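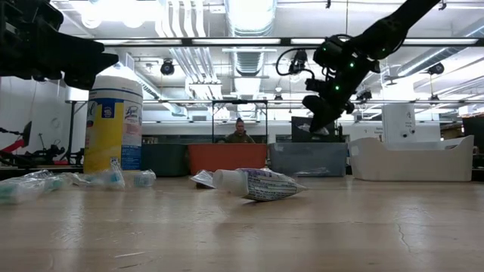
Two robot arms above a table of household items at the Calovier laboratory.

Calovier Lab Reports Results on Sorting Everyday Items

Researchers at the Calovier laboratory have released results from Olodach, a method that teaches two-armed robots to sort household goods into bins. The method was trained on 3,125 recorded demonstrations and tested on 200 items that were left out of training, including tubes, canisters and clear plastic bags. The robots placed 94 percent of the test items in the correct bin.

Clear bags remained the most difficult category, and most of the errors involved bags lying flat against the table. The team will add 558 demonstrations with soft packaging before the next round of tests, which is planned for October at the Dritdale site.

The work was supported by the Szabó Fund.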